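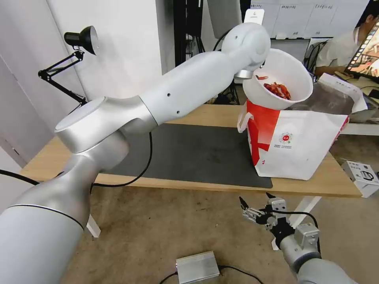

Photo: Kwan-ho Ng

Ticket: Recipe cards print with the last line missing
Status: open, waiting on customer

Hi again, and thanks for getting back to me so fast! So I run a tiny dried pepper and spice club out of Haltstead, and every order goes out with a recipe card. I make the cards in Caditer and print them on a Pawlak label printer (the older gray one with the lid that squeaks). Since the October update, the bottom line of every card vanishes. On screen it's fine, in the preview it's fine, and then it comes out of the printer with no cooking time on it. Kind of an important line!

Things I've tried so far:

Restarted everything. Same result.

Turned off "fit to page" like you suggested. Now the last line prints but the title is chopped in half, so I guess the whole card just slid up.

Set the scale to 80 percent. All the text shows up, but it's so small my mother called to complain.

Swapped the USB cable for the one from my scanner. No change, and now the scanner is mad at me too.
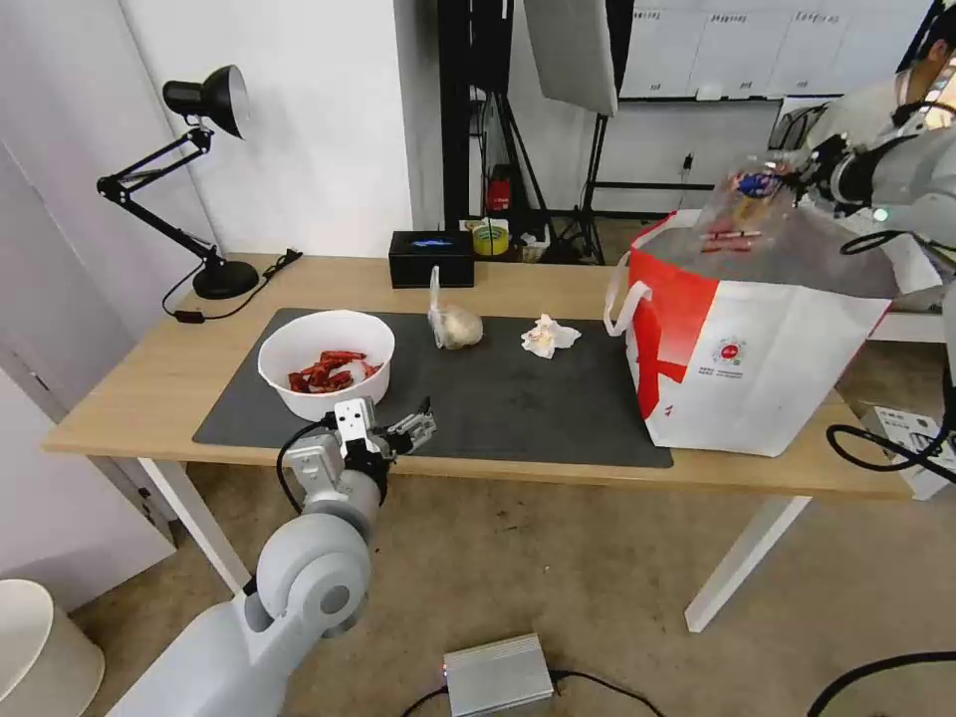 Then on Saturday I got out the laptop I hadn't updated yet and printed the same file from there, and it came out perfect - title, all 6 steps, cooking time, the works. Same printer, same card stock, same cable. So I really don't think it's the hardware.

One thing I noticed while comparing the two: the new version lists my paper as "Card, custom" and the old one says "Card 3". I tried to pick Card 3 on the new one and it isn't in the menu anymore. Could that be it? I can send both settings files if you tell me where they live.

I've got 52 cards to print for the Clamberg market and I'd love to do them from my regular computer. For now I'm using the old laptop with updates switched off, so please don't close this one yet!

Kwan-ho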